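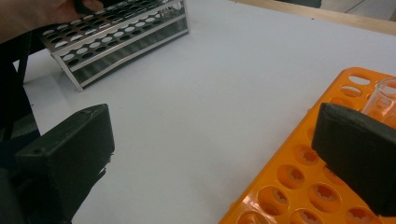 Tube rack on the white table, steel one with the round holes

From: Debashish Majumder
Subject: Re: [spores] exchange list, closing date, moldy sowings

All,

Quick one, I have to be out the door soon so forgive the mess.

Exchange list first. We're at 264 packets for this round. More than I expected with the spring we had. Please check your own entries, a few came through with the species and the cultivar in the wrong columns and I fixed what I could. If you sent maidenhairs and they're showing up as lady ferns, that was me, tell me and I'll change it. The list is on Workow now, same login as before. If the login doesn't work write to me direct, not to the whole list please.

Limit is still eight packets per person. Yes, even if you donated a lot. We talked about it last round and I don't want to go over it all again. Donors get first pick, that's the thank you.

Closing date is the end of October. Anything that lands after that goes in the spring round. Write the date you collected on the packet, not the date you mailed it. Green spores (Osmunda, horsetails, Onoclea) need to go out right away, they don't keep. If you have any sitting in a drawer since summer dont bother sending them. The brown and black ones are fine, I've had Dryopteris come up from packets I'd forgotten I had.

Also fold your packets properly. Tape on the seam gets spores stuck all over it and then there's nothing left for the person at the other end. The old druggist's fold, no tape, inside a small envelope. Glassine is nice if you have it but printer paper works.

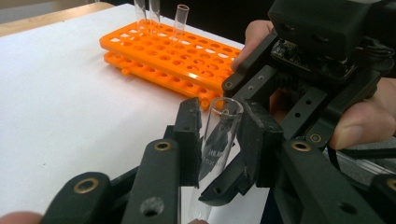
A glass tube up close, printed marks on the side

Sowing. Lots of questions about this so I'll just say what I do. Peat mix in clear deli tubs, boiling water poured over, lid on, wait until it's cool all the way through. Tap the spores out of the fold very thinly. Thinner than you think. Lid back on, label, north window, and leave it alone. Some of you like tubes and agar and that's great for the rare stuff, but a beginner dosen't need it and I don't want anybody put off by the glassware.

The Althorpe people had green fuzz on theirs in eight weeks, under lights. Mine are slower, cold porch. Moss comes up first half the time and fools everyone.

Contamination, which is what Uwe was asking. Pasting his note back in because part of the list didn't get it:

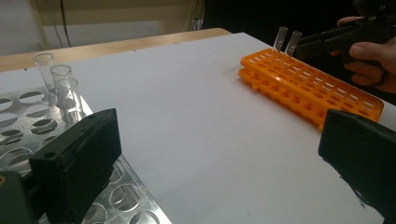
Uwe Lindemann wrote:
> My whole Sevari batch has gone over to white mold, every tub.
> The hart's tongue next to it is clean. Same mix, same water,
> same evening. I am starting to think it comes in with the
> spores. There was a lot of chaff in those packets, brown
> scale and bits of frond. Does anyone clean theirs before
> sowing, and with what? I don't have the patience for bleach
> and filter paper. Also is it worth saving the tubs or do I
> throw them out and start again?
> Uwe

Uwe, yes I'd bet on the chaff. Before you do anything with bleach just try tipping. Crease a sheet of paper, spores and junk in the middle, tilt it and tap the underside. The chaff slides off first and the spores hang on to the paper. Do it again on a clean sheet. Won't get you to 100 percent but it gets rid of most of what mold likes to eat.

Tubs, I'd toss the worst. If one has only a patch, spoon it out with plenty of mix around it and keep the lid shut. Don't open it next to the clean ones!

I still have some Sevari in the box, I'll put a fresh packet in with your order, doesn't count toward your limit.

Last thing, Garrido has stopped carrying the small envelopes. If anyone has found another place for them post it here. I have enough for this round but not the next.

Got to run. Will answer the rest tonight

Debashish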